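Stojanovska Reuse Center
@stojanovskareuse

The Center has finished moving its small-goods stock out of cardboard boxes and into gray metal bins. This thread sets out what has changed for donors, borrowers and partner schools. (1/17)

The move took 8 weeks. During that time 2,842 items were checked, relabeled and given a new place on the shelves. We thank our regular visitors for their patience while the sorting tables were in use. (2/17)

The old boxes had been in service since the Center opened on Lonura Street. Many had split at the corners, and labels were being written on top of earlier labels. Staff could not always tell from the outside what a box held. (3/17)

The Center now has 60 metal bins in use. All of them are secondhand. They came to us through Levholm, which was clearing a parts store, and they show the marks of that earlier work. Scratches and scuffs on the floor of a bin are normal and do not need to be reported. (4/17)

Please do report the following at the front desk: a sharp edge, a bent rim, rust that comes off on the hand, or a bin that rocks when set down on a flat table. Give the bin number if you can. (5/17)

Bin numbers are on a tag at the short end. The letter in front of the number shows the aisle. A bin returned to the wrong aisle will be found eventually, but not by the person who needs it that afternoon. (6/17)

Discs of all kinds are now stored together. Until April they were divided between Audio, Office and Crafts, depending on who had opened the donation. Borrowers should ask for Aisle D. (7/17)

Flat metal sheet is accepted in pieces that fit inside a bin. Larger pieces go to the yard, where Panagiotis Milošević will direct you to the rack. Please tape any cut edge before you bring it in. (8/17)

Sheet with a scratched or spotted surface is still useful to our school partners, who use it for backing boards, reflectors and trays. It does not need to be polished or cleaned beyond a wipe with a dry cloth. (9/17)

We have been asked whether sheet may be leaned upright inside a bin. It may, provided that it rests against the rear wall, that the bin is on a table and that nothing heavy is placed in front of it. On a shelf, sheet is to be laid flat. (10/17)

Tables: the pale wooden tops in the sorting room are for sorting only. Glue, paint and soldering belong in the workshop next door. Lejla Živković has refinished 3 of the tops this year and would prefer not to begin on a fourth. (11/17)

When sliding a bin along a table, lift the near end slightly. Felt pads are kept in the drawer under the scales. A bin should not be left hanging over the edge of a table when the room is open to the public. (12/17)

Partner schools may reserve up to four bins at one time. Reservations are made by the teacher through the Skendard booking page, and the bins are held at the desk until closing time on the day of collection. Questions about school reservations should be addressed to Vesela Dumitrescu. (13/17)

Items on the "do not accept" list remain the same: loose batteries, broken glass, open containers of liquid, and anything that has been in contact with food and has not been washed. Donors who are unsure are welcome to ask before unpacking the car. (14/17)

A note on mixed donations. Please do not sort them at home by color or by size. Our shelves follow material first and use second, and a box arranged by color takes longer to put away than one that has not been arranged at all. (15/17)

Several visitors have offered to take the remaining cardboard boxes. Those in sound condition are stacked flat by the rear door and may be taken without asking. The rest have gone to recycling. Sérgio Salgado has the key to the rear door in the mornings. (16/17)

The printed shelf guide is being revised to match the new aisles. Copies of the old guide should be handed in at the desk, including those pinned up in classrooms. Arben Jurić is preparing the new edition and will accept corrections until the end of the month.
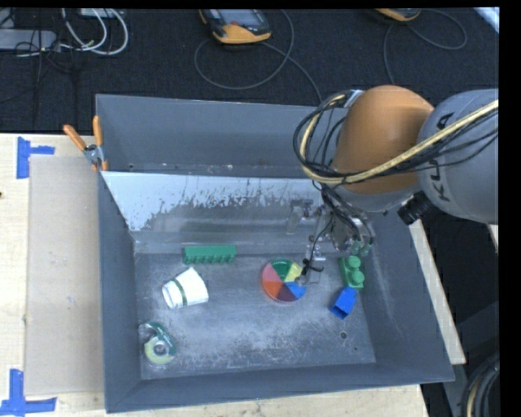

Corrections may be left on paper in the tray by the front desk or sent through the contact form, with "shelf guide" in the subject line. Please include the aisle letter and the bin number as they appear on the tag. (17/17)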